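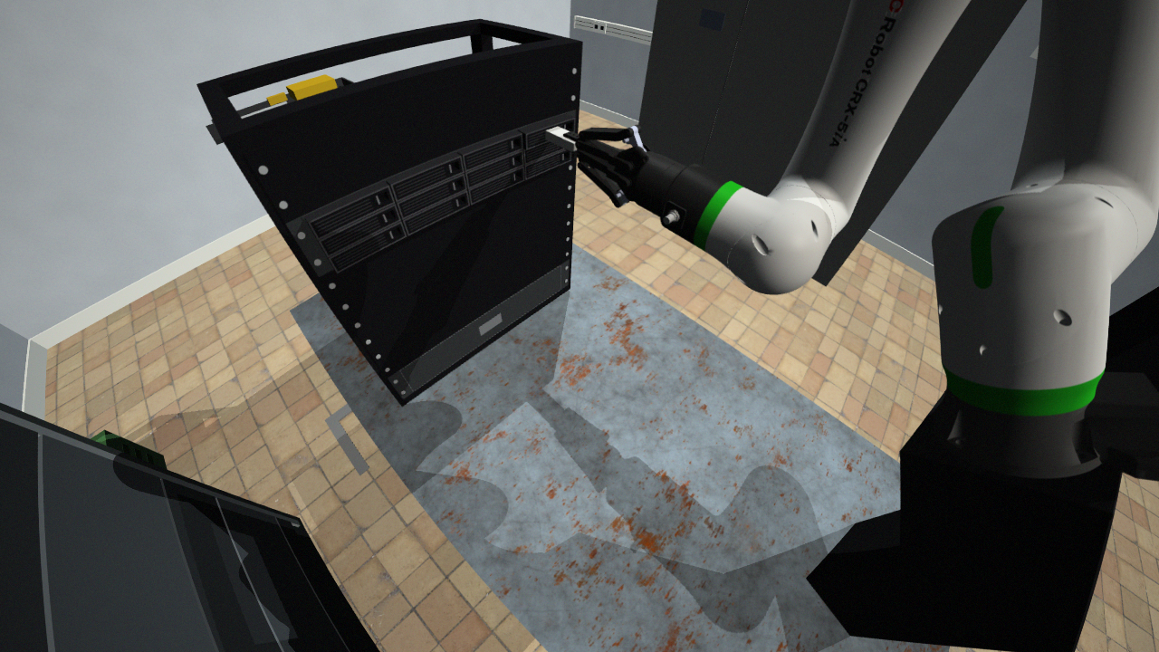

4.2 Storage load and reading-room temperature

Category: Building Services / Archives and Records
Last updated: May
Reading time: 3 min

The Clomley and Brirthorpe record offices keep their digital masters on site, in a small room that shares an inside wall with the public reading room. Neither building was designed for this. The Clomley room was a coat store until the map collection was scanned, and its only fresh air comes through a grille above the door. At Brirthorpe the storage room has an outside wall and a window that opens, although staff keep it shut for security.

Drives were grouped for the purposes of this section by bay column, as heat output is not even across a unit. Figure 3 gives a rendered view of a rack with a drive-bay unit, in which twelve bays are arranged in four columns of three. Columns are numbered from the left throughout.

Temperature was logged at the shared wall, at desk height in the reading room, and in the corridor as a control. The loggers were supplied by Lultier and checked against one another in the corridor before use. We kept 142 paired readings from Clomley and 175 from Brirthorpe. Readings taken while the front doors were propped open for deliveries were dropped, as were those from the first hour after opening, when the heating was still coming up.

At both sites the wall reading followed the storage load with a delay. The delay was longer at Clomley, where the wall is solid brick, than at Brirthorpe, where it is stud and plaster. Desk readings followed the wall only weakly. On sunny afternoons the south windows at Brirthorpe had a greater effect on desk temperature than any change in storage load, and we were unable to separate the two with the loggers available.

The correction proposed by Wendt (Torben Wendt, personal communication) was applied to the Clomley series only. It assumes a wall at least 300 mm thick – a condition the Brirthorpe wall does not meet. The uncorrected Clomley values are given in the appendix for comparison.

Two limits should be noted. Load was taken from the Kurian management software, which reports power for a whole unit and not for single bays, so the column grouping rests on drive activity logs. Visitor numbers were not recorded at either office, and body heat in a full reading room may account for part of the scatter in the desk series. Section 4.3 deals with humidity, for which the Clomley record is more complete.

Figure 3. Rendered view of a rack with a twelve-bay drive unit.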